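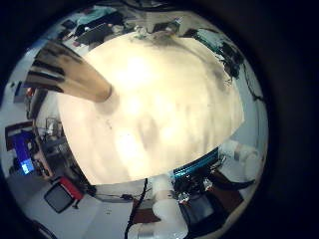
Why do big round things end up at the front of a workbench? Mostly because they won't stack, so they get set down wherever there's a free patch within arm's reach.

4.2 The big thing and the small stuff

I came into this part of the study thinking I'd write about drawers. I had a whole outline on drawers! But going back through my notes from the benches, what kept grabbing me was how one large object can boss around everything near it. Figure 2 is the one I keep going back to. There's the large cream-white rounded shape with its smooth curved rim, and just past its upper edge sits a little bunch of small white and grey items, and then the black monitor and the teal cloth farther back. Along the bottom it's all equipment and cables.

I started calling that kind of bunching "the drift" in my notes, and the name stuck (Séverine Royer, who coded half the visits with me, hated it for a week and then used it in her own memos). A drift is any group of small items gathered near the edge of something much bigger. We marked one on 75 benches, and then went back and argued over the ones where we'd disagreed, which took far longer than the visits did.

What surprised me is how people talk about drifts. Ask somebody at the Pilance shop where the spare caps are and they'll say "behind the big one," and that's a perfectly good address as far as everybody there is concerned. At Drustero, they had labeled bins, nice ones, and the caps were still behind the big one. I asked a bench user with seven years in the same spot whether that bugged her. She said the bins were for things she didn't need today.

Cables are a different story and I didn't handle them well in the first round. Our coding sheet had a single box for them, so a thin cable trailing down one side got the same mark as a whole tangle of dark equipment with wires hanging off it, like the one on the right in Figure 2. Those are really different kinds of mess to live with. You can nudge a single cable over with your elbow. A tangle you have to plan for, and people do: they shift the round thing, they shift themselves, they leave the tangle be. We split the box in two for the second round and re-coded eight of the earlier visits, but I'd treat the cable numbers from before that as pretty rough.

Cloths I left out of the counts completely. I wish I hadn't. They turn up at the back of benches again and again, and I have no good measure of how long one stays put. Section 4.3 picks up with monitors, where the Hoketti visits gave us a lot more to work with.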